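I've been meaning to write up my saucepan habits since January, when my neighbour Úna Mulcahy borrowed my milk pan and sent it back cleaner than I'd ever had it. I was a bit ashamed, to be truthful! So I asked her what she does, mixed it in with what my mum taught me, and this is where I've ended up.

## Rice and other things that catch

Turn the heat off before you think it's done. With rice I put the lid on, leave it shut for 16 minutes on the lowest ring, then slide the pan off and leave it alone for as long again. The steam loosens the bottom layer and you get far less welded to the base (I used to chisel at mine with a wooden spoon, which did neither of us any good).

Porridge is different. Fill the pan with cold water the second it's empty - hot water sets the oats like glue.

## Glass lids

I'm very fond of a glass lid on a small pan. You can keep an eye on your eggs without letting all the heat out, and you spot a boil-over coming while there's still time to do something about it.

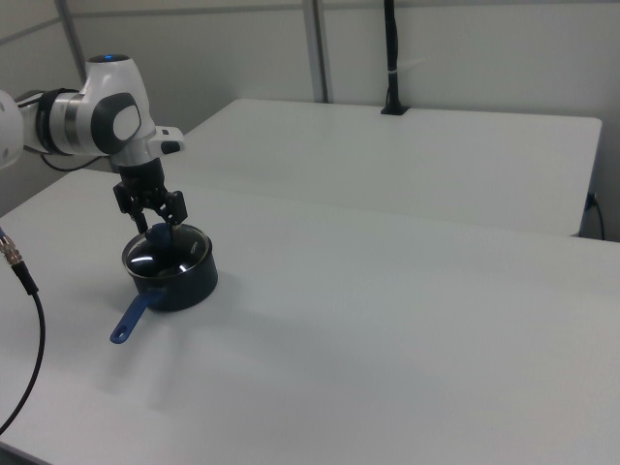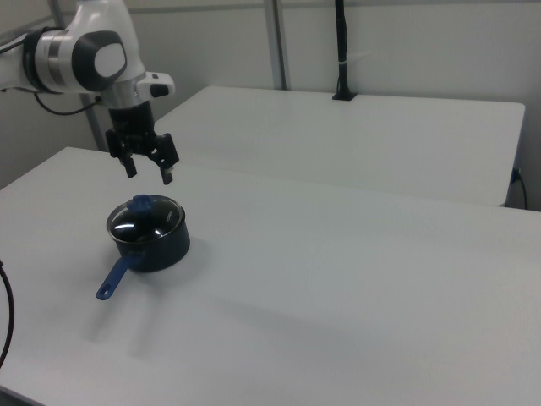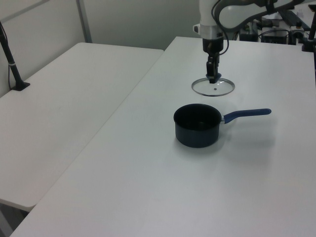
## Getting the grime out of the rim

The worst bit of any glass lid is the groove where the metal meets the glass. Mine had a brown line in there for years. Mix bicarb with a little washing-up liquid until it's like toothpaste, work it in with an old toothbrush, and go and have a cup of tea. Rinse, then stand the lid on its edge to dry so the water can run out of the groove.

If there's a steam hole, poke a cocktail stick through it now and then. Starch builds up in there and you don't notice until the lid starts rattling like mad.

## Wobbly knobs

Most lid knobs are held on by one screw underneath. Tighten it by hand with a screwdriver that fits properly, and stop as soon as it's snug, as you can crack the glass if you get carried away (ask me how I know). If it works loose every week, try a thin silicone washer. I got a bag of them from the Plerkell stall at the market and I'll be using them until I'm 70.

## Storing the things

- Lids upright in a cheap letter rack, smallest at the front.
- A square of old tea towel between nested pans, particularly non-stick ones.
- Handles all pointing the same way, or the drawer jams and you'll be there till teatime.

Úna hangs hers from hooks over the window. I tried it and banged my head twice in one morning, so it's the drawer for me.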